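Kurz notiert, bevor ich es wieder vergesse. Stand 16. Juni 2023, Zelle Sutau läuft wieder. Zumindest so, dass ich sie mit gutem Gewissen stehen lassen kann.

Ausgangslage: Greifer meldet seit ein paar Tagen immer wieder Kommunikationsfehler, Code 856. Mal nach zehn Minuten, mal erst nach einer Stunde. Neustart, geht, dann wieder weg. Im Handbuch steht dazu ein Satz: "Verbindung prüfen." Danke.

Erst natürlich die Software verdächtigt. Den Treiber von Plonska zurückgerollt auf den Stand vom März, Log mitlaufen lassen, nichts. 3317 Zeilen, und der Fehler kommt genauso. Halber Abend weg.

Dann doch das Kabel. Hätte ich auch gleich drauf kommen können – der Fehler kam nämlich fast immer, wenn das Handgelenk weit gedreht war. Stecker am Greifer ab, Pins angeschaut, einer minimal schief. Vorsichtig gerichtet, wieder drauf, Überwurf diesmal wirklich festgezogen. Letztes mal wohl nur handwarm, mein Fehler.

## Kabelführung

Das eigentliche Thema. Vorher hatte ich das Kabel mit drei Klettbändern stramm am Arm entlang. Sah ordentlich aus, war aber Mist. Bei jeder großen Drehung Zug auf dem Stecker. Jetzt wieder lockerer, mit Schlaufe vorne am Handgelenk, Rest hängt durch. Nicht schön. Muss man beim Verfahren halt aufpassen, dass nichts hängen bleibt, und die Wege über dem Tisch etwas höher legen. Ich hab die Anfahrhöhe um 60 mm raufgesetzt, das kostet Zeit, aber egal.

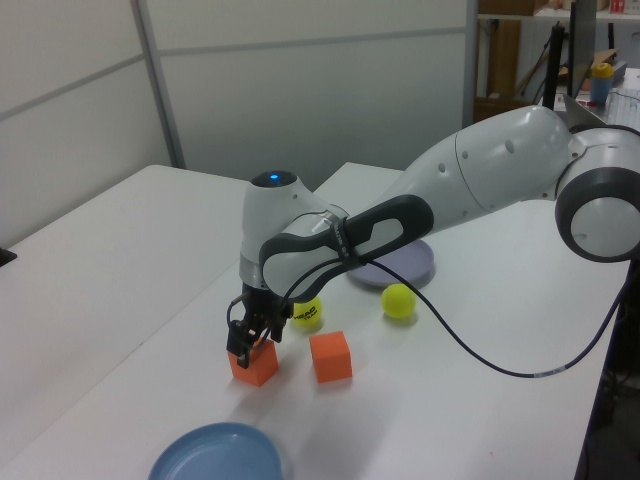

Danach TCP neu eingemessen, weil der Greifer eh einmal runter war. Vier Punkte angefahren, Abweichung erst viel zu groß, nochmal von vorn. Beim zweiten Durchgang ok. Wer das auch macht: Flansch vorher abwischen! Bei mir saß ein Krümel Schaumstoff zwischen Ring und Greifer, und ich such eine Viertelstunde in den Parametern.

Greifkraft auch angefasst. Stand noch von den Hong-Teilen auf hart, für Schaumstoffwürfel völlig übertrieben, die hatten schon richtige Dellen. Runter auf die kleinste Stufe, Finger langsamer zu. Bei den Tennisbällen muss ich noch schauen, da brauch ich vermutlich ein eigenes Profil.

Dann Dauertest. 100 Zyklen, greifen, heben, absetzen, zurück. Kein 856 mehr. Zwei Fehlgriffe, beide am selben Würfel, beide meine Schuld (Ablageposition verrutscht, Tischkante nicht neu angetastet). Die zwei Tische stehen eben nur aneinander, und sobald man sich dagegenlehnt, stimmt nix mehr. Winkel zum Verschrauben sind bei Pallville bestellt, Lieferzeit unklar.

Noch offen:

- Zugentlastung richtig machen, nicht mit Klett
- Ersatzkabel auf Lager legen, länger als das jetztige
- Tischwinkel montieren, danach nochmal antasten
- Profil für die Bälle
- Treiber wieder auf aktuell, war ja unschuldig

Den Pin beobachte ich. Einmal gebogen ist einmal gebogen, wenn der abbricht, ist der ganze Stecker fällig. Sicherung der Parameter liegt im üblichen Ordner, die alte Version mit der hohen Greifkraft hab ich umbenannt und nicht gelöscht.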